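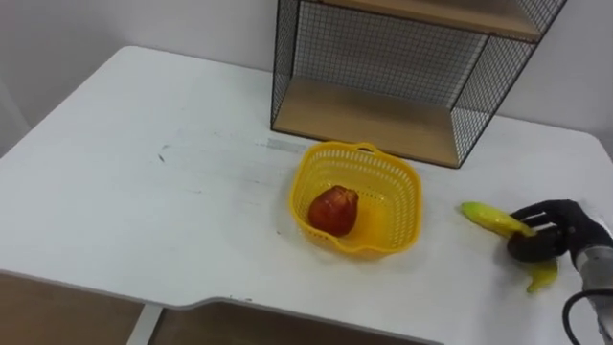

Cường Cù wants the apple and the banana kept apart from the start, and thinks a shared basket will tell us more about ethylene than about the basket. Agreed in part. The ethylene effect is real, but the Flirnau question is a narrow one: does an open-lattice plastic basket mark fruit less than a solid bowl does, and does it dry faster after a rinse. For marking, mixed fruit is closer to how people load these. For shelf life he is right, and I have split the plan accordingly.

3/19/20, fruit storage, bench notes

Setup. White table against the wall, yellow basket in the middle, wire-mesh unit with the wood shelf boards behind it and to the right. One red apple in the basket, lying toward the left side. Banana partly peeled, tip still green.

Masses before handling, on the Tekgate balance:
Apple 196 g
Banana, with peel, 153 g
Basket, empty, 75 g

The balance drifted 1 g on the first apple reading. Re-zeroed, read again, same value twice. The first reading is struck out on the paper sheet and should not be copied over.

Peeling. At this stage of ripeness the peel does not come away cleanly. The strips stay narrow and tend to tear near the stem. Firmness was judged by thumb only; the penetrometer is still out for calibration. I would not use fruit this green for the soft-fruit marking runs. Green tips are fine for the first day of a shelf-life run, and that is where the rest of the bunch goes.

A strip of peel touched the tabletop. Peel residue browns on matte white and is harder to remove the next morning, so wipe at the end of each run, before writing up. Fulvio asked whether the peel should be weighed separately. Yes, from the next run on. Put it on the tared dish as soon as it is off. Moisture loss from the inner face is quick enough to matter at our resolution.

Tabletop. There is a gray smudged patch just behind and left of the basket position, and a small dark streak further left, plus the usual faint scuffs. Gitness spray and a cotton cloth did nothing to the streak. The patch got slightly lighter, or I got tired of looking at it. Neither affects the weighing. They do affect color readings taken against the table, so use the gray card under the fruit and leave the table out of it. No abrasive pads, please. The matte finish will polish up and we will have a shiny spot instead of a gray one.

Basket. Square footprint, rounded corners, perforated sides. Two things to look at:

Contact marks. A round apple resting against a lattice wall touches it over a small area. Press marks on apple skin have been nil so far, including after a full night. Pears are the better test and we have none this week.

Draining. Rinsed, shaken once, weighed at intervals. The bowl from Hinrichs holds a puddle under the fruit and needs tipping. The basket lets the water through onto whatever is underneath, here the table, so it needs a tray. Total for the loaded wet basket was nearly 259 g after the apple-only rinse earlier in the week. That figure is below the sum of the dry apple and dry basket above, so it belongs to a different, smaller apple. I have noted it here only so that the two do not get paired in the spreadsheet.

The loop handle on the rim is a nuisance when stacking and useful otherwise. Keep it to the far side during runs so that fruit goes in over a clear rim.

Shelf unit. The mesh sides give plenty of air. The wood board is the weak point: a basket set down wet on bare wood will leave a ring sooner or later. Tray on the board, same as on the table. Cường suggests putting the apple basket on the lower board and hanging the bananas elsewhere in the room, which would settle his ethylene objection without a second cabinet. Fine by me if someone finds a hook.

To do
Buy pears, firm, unwaxed if the shop has them.
Label the tray "basket only".
Ask Hinrichs whether the bowl comes in the same depth as the basket. The current comparison is not fair on depth.
Fulvio Bianchini to move the long shelf-life run to May, after the penetrometer is back.
Discard peeled banana, log it as discarded and not as a missing reading.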